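3.2 Glare and desk finish

Participants at the Noiphan office rated visual comfort at 20 workstations in August, using the scale of Siriwan and Bunnag. Horizontal illuminance was measured at three points on each desk, with blinds closed. Desks in the south bay exceeded 1,000 lux at one point or more; 18 of the workstations had matte tops and the rest were gloss laminate. Scores for the gloss tops were lower at every light level -- the same pattern reported for the Kurus building. Figure 3 shows a matte white surface under even light.

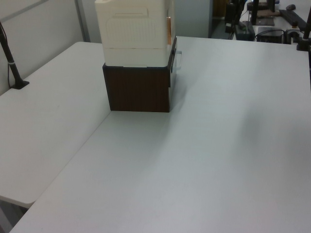
Figure 3. Matte white tabletops meeting at a slight angle.

Colour of the desktop had no clear effect on comfort once finish was taken into account.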